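Robots at Work: A Visit to a Wire Factory

What is automation?

Automation means setting up a machine to do a job by itself, or mostly by itself. A dishwasher is one kind of automation. You load it and press a button, and it does the washing. You still have to put the plates in and take them out.

Factories have used automation for a long time. Some machines stamp out the same metal part all day. Others fill bottles or fold boxes. A robot is a machine that can be given different jobs. Its computer tells its arm where to go, and if you change the instructions, the arm does something else.

The factory at Lalholm

Aasen is a company that makes cable sets. A cable set is a bunch of wires, cut to the right length and held together, that goes inside a bigger machine. There are cable sets in elevators, washing machines and hospital beds. You hardly ever see them because they are tucked behind panels.

The Aasen factory is in a town called Lalholm. On a busy day it sends out 1000 cable sets. A few years ago every one of them was picked up, checked and packed by hand. Now robot arms do part of that work.

Why are wires hard for a robot?

Think about picking up a wooden block. It has the same shape before you touch it and after you touch it. A robot can learn where the sides are and close its gripper on them. The gripper is the robot's hand. Most grippers have two fingers, and they open and close like a pair of tongs.

Now think about picking up a shoelace. It bends. It slides. It never lies the same way twice. Wires are like that too. If a robot grabs one in the wrong place, the rest can swing around and catch on something.

People are very good at this kind of job. Your fingers can feel when a string is slipping, and you squeeze a little harder without thinking about it. A robot has to be taught every bit of that.

One thing that helps is to give the robot a good place to hold. Many cable sets have a sleeve, a short tube that fits over the wires and keeps them together. The sleeve is thicker than a single wire and does not flop around as much, so the gripper can take hold there.

It also helps to let the robot see what its hand is doing. A small camera near the gripper looks down past the finger, so the computer gets a close view of the wires and the bin. 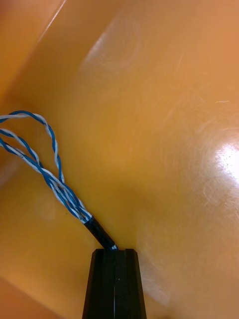

Why are the wires twisted?

Blue and white wires wound around each other are called a twisted pair. Electricity moving in one wire can disturb the signal in another wire nearby, a little like two people talking at the same time. Twisting the two wires of a pair together helps keep the signal clear. You can try making a twisted pair with two pieces of yarn. Hold one end still and turn the other end until the yarn winds up evenly.

What changed for the workers?

Hjørdis Haugland has worked at the Lalholm factory since before the robots came. Her old job was lifting cable sets out of one bin and laying them in another. She did this for most of her shift, and by the afternoon her wrists were sore.

Now she looks after 10 robot arms. She walks from one to the next and checks on them. When a robot drops something or stops, a light comes on and she goes over to sort it out. Sometimes a wire has hooked on the side of a bin. Sometimes two sets are tangled together and she pulls them apart by hand.

She had to go to classes to learn the new job. The classes were held at the company's training center in Skadorstead, every Tuesday for most of a winter. She says the hardest part was reading the robot's error messages, and that her wrists feel better.

Leif Lindholm works in the same room. He liked the old way in some respects. The packers used to sit together at a long table and talk while they worked. Now they are spread out, and the room is laid out for the machines. He eats lunch with the others, but he misses the table.

Did anyone lose their job?

This is a fair question, and people ask it whenever robots come to a workplace. At Lalholm, the company hired fewer new packers after the robots arrived. Some of the older packers moved to other jobs in the building, such as testing and repairs. Two left to work at a different factory, in Flurosville.

Other workplaces have different stories. In some, people have lost jobs they needed. In others, robots took over work that was heavy or dangerous, and the workers were glad to stop doing it. A lot depends on what the company decides and whether the workers get a chance to learn something new.

Words to know

Automation: using machines to do work with little help from people.

Gripper: the part of a robot that holds things.

Sleeve: a tube that fits over wires.

Shift: the hours a person works in one day.

Twisted pair: two wires wound around each other.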